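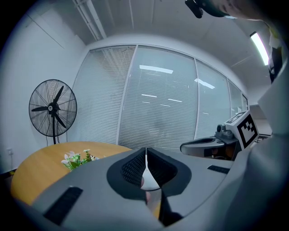
Office with round table, Brevidcombe.

1/ Waralis has published its guidance on winter heating in small workplaces. This thread sets out the main points for employers, building managers and staff. The full document is available from our Brevidcombe office on request.

2/ The guidance draws on responses from 200 workplaces in the region, most of them tenancies with fewer than 25 staff. We thank everyone who replied, including those who wrote at length about the air conditioning.

3/ The most common complaint was uneven temperature within the same room. Desks near windows and external doors were reported as cold well into the morning, while desks under ceiling vents were reported as stuffy by 11.

4/ Employers should take readings at desk height, where people sit, before changing any setting. A thermostat in a corridor will not describe conditions at a workstation.

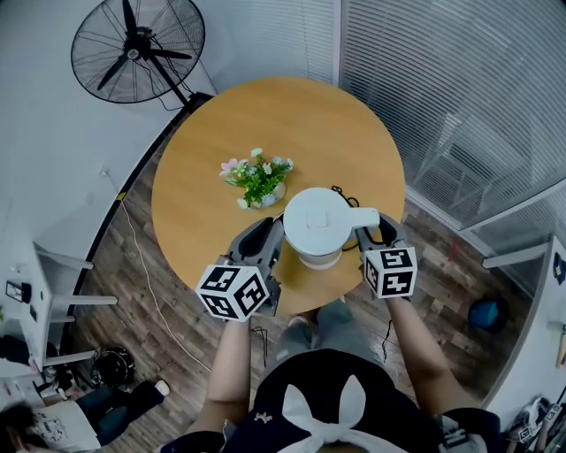 Mehwish Tarar

5/ Portable heaters deserve particular care. They should be plugged directly into a wall outlet, kept clear of paper and curtains, and switched off when the room is unattended. Power boards are not suitable for them.

6/ Several tenants asked whether they may bring their own heaters from home. The answer depends on the lease and on the building's electrical capacity. Please ask the building manager in writing and keep the reply.

7/ Draughts account for a good deal of wasted heat in older buildings. Door seals and window catches are inexpensive to repair, and we recommend that both be checked in autumn – well ahead of the first cold week.
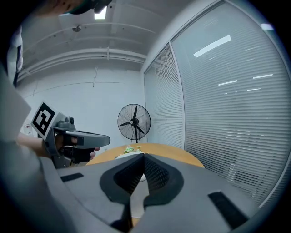 8/ Dress codes should allow for differences in how people feel the cold. Age, health, medication and the kind of work being done all have a bearing. One person will have a forearm bare, as at the left here, while a colleague at the next desk asks for a second jumper. Neither should be treated as the measure for the whole office.

9/ The Omari building trialled a later heating start for eight weeks. Staff who began early objected, and the original start time was restored. We have included their comments in the appendix.

10/ A companion note on summer cooling, prepared with Arain, will follow in January. Comments on the winter guidance may be sent to the Brevidcombe office until then.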